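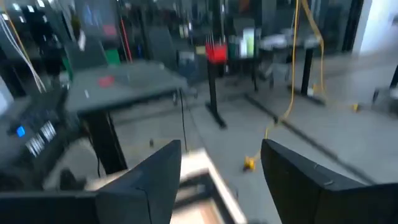 In Praise of the Thirtieth Boring Example

May 16, 2023

I have spent most of this spring gathering examples for a learning system we call Kereama, and I've come around to an opinion I would have argued against in January. I think we throw away far too much. Every group I know that teaches an arm by showing it things has some rule for what counts as a good example, and the rules are nearly always about tidiness. The hand goes straight to the object, the fingers close, the object goes up, everybody is happy. Anything with a pause or a wobble in it gets deleted before lunch.

We did it that way at Flenach for our first 1000 examples (a number I was very proud of, and we had cake). The system that came out of it was lovely to watch as long as nothing went wrong. Nudge the tray a little while the arm was on its way and it would close its fingers on air, lift that air with great confidence, and carry it off to the other table. It had never once seen a person miss and try again, poor thing, so how would it know that was allowed?

Look at what a wrist camera gets on an ordinary day. Two big black fingers, a bit of tray between them, and then the whole rest of the room behind: table legs, a yellow cable running down to the floor, a red bin up on its stand, a monitor too blurry to read. My old self wanted to hang a gray curtain around all that. My present self would like it left alone, please, and would like somebody to move the bin now and then. A system that has only ever met a gray curtain has learned about curtains, and we don't plan to ship one with every arm.

I do understand the other side. Storage costs money, training takes longer, and the folks at Drurkura have shown me some very handsome results from small, clean sets. I also grant that some recordings are plain junk. We had 19 in one batch where the person driving had clearly been looking at something else, and I deleted those without a tear. But a slow grasp isn't junk, and neither is a blurry turn of the wrist on the way to the tray. A person was solving a small problem there, and I want that kept.

So my request for June, when we start again on the Andness tasks, is a modest one. Keep the misses if they end in a recovery. Write down why you threw something out, even if it's only 2 words. And let the new people drive early, before they get smooth, while their hands are still full of the little corrections the rest of us have forgotten we make.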